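**Progress report to Kundbridge, second period (to the end of May)**
Laundry handling strand, Dunbar site

You asked for plain answers this time, so the main one goes first. We do not think a machine will fold a household wash unattended within the life of this grant. We think one may fold a T-shirt that has been laid out for it, most of the time, slowly. Those are very different claims, and our first report let them run together. The fault there was ours.

**What was done**

We recorded 1439 folding attempts by people using hand-held grippers, mostly shirts, with a smaller share of towels and pillowcases. After checking, 271 were thrown out. The usual causes were a lost recording, a garment that slid off the sheet, or a folder who gave up and used their fingers. We have kept the last group in a separate folder. The points at which people abandon the tool tell us a good deal about the tool.

The Troltaveo software was trained on what remained and put on the two-armed machine at Rullholm. It was then given 100 shirts, one at a time. Each was flat, face down and the right way out. We are not giving a headline success figure in this report, as the two people marking the results disagreed over what counts as folded. One marked as a shopkeeper would, the other as a parent would. We will settle on a single written standard before we publish any percentage, and we would ask you not to quote the one mentioned on our last call.

**Where it goes wrong**

Folding was never the hard part. The hard part comes earlier, when the shirt is a lump and somebody has to decide where its edges are. A person does this with a shake and a glance. With grippers even our practised folders slow right down, and they often let go and take hold again before they have a hem or a shoulder they can use. 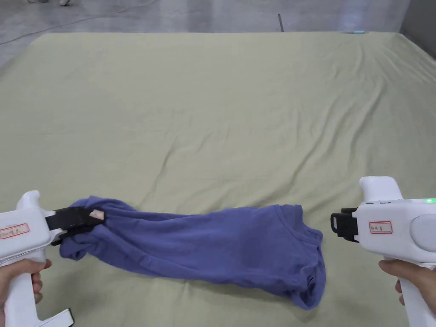 *Starting from a crumpled T-shirt: left gripper closed on one end, right gripper still open.*

The machine has the same trouble and less sense about it. It takes hold of whatever is nearest, lifts, and carries on as though it had the sleeve. If it has in fact picked up two layers in the middle of the back, it will make every later move correctly on a garment that is in the wrong shape. We watched it pat down one of these bundles with great care — it had no idea anything was amiss.

Other difficulties, in no special order:

- Thin cotton is worse than thick. Towels behave well and flatter the results, so they will be reported apart from clothing in future.
- Inside-out shirts are beyond it. We have no plan for these yet.
- Dark cloth gives poorer results than light. We suspect the lighting at Rullholm, but have not tested this.
- Buttons have not been attempted.

**What has gone better than expected**

The recording itself. New folders become comfortable with the grippers in an afternoon, and the plain sheet we work on has made the footage much easier to check. Should the machine side come to nothing, a clean set of recordings of people handling cloth would still be worth having, and other groups have asked for it.

The machine is also gentle. Over the whole trial it damaged no garments, and it stopped when told to.

**Costs and time**

Spending is within the plan for recording and over it for repairs. Gripper jaws wear faster than the supplier led us to believe, and we have moved money from travel to cover replacements. We are not asking for more.

The shop-floor trial, in which the machine was to refold stock at the end of trading, is put back. A shop table on a Sunday evening is a heap of mixed sizes and fabrics with hangers left in. Putting the present system in front of that would make a poor showing and teach us little.

**Next period**

We propose to drop finished folding as the target and work only on the first step: from lump to flat. This is less pleasant to show visitors. It is also where nearly all the failures begin, and good folding moves are wasted until it is solved. We would like your agreement to the change before the next round of recording starts at Dunbar, along with your view on whether the towel work should continue at all.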